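Regrouting wall tile in a rental unit: permission and product choice

Posted by Lindiwe Sithole, Tue 9 November

I rent a ground-floor unit in the Arancibia building. The grout in the utility room has begun to crumble in several places. The lease states that tenants may carry out "minor upkeep" but does not define the term. May I regrout without written consent, and which type of grout is suitable for joints this narrow?

Benedikt Hofstetter

Written consent is advised in every case. Regrouting alters a fixed surface, and many landlords treat it as a repair that falls to them. Send a dated letter, keep a copy, and allow a reasonable period for a reply. Should the landlord agree that you may do the work, ask that the agreement state who pays for materials. My own claim for $72 was refused for lack of such a line.

Dinesh Mollah

Just use Besto from the tub. Worked for me.

Mirta Escobar

Unsanded grout is generally specified for narrow wall joints. Remove the old material to an even depth, vacuum the joints, and follow the curing time printed on the package. Do not apply new grout over loose grout. Color should be matched in daylight against a clean section of the existing joint. Light tile in staggered rows with a slightly darker grout makes a poor match easy to notice.
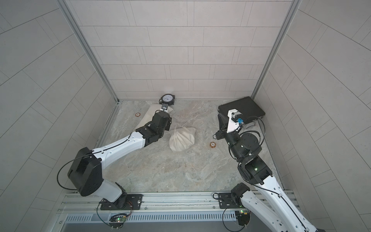

Related topics
Deposit deductions for wall repairs
Who pays for sealing a tile floor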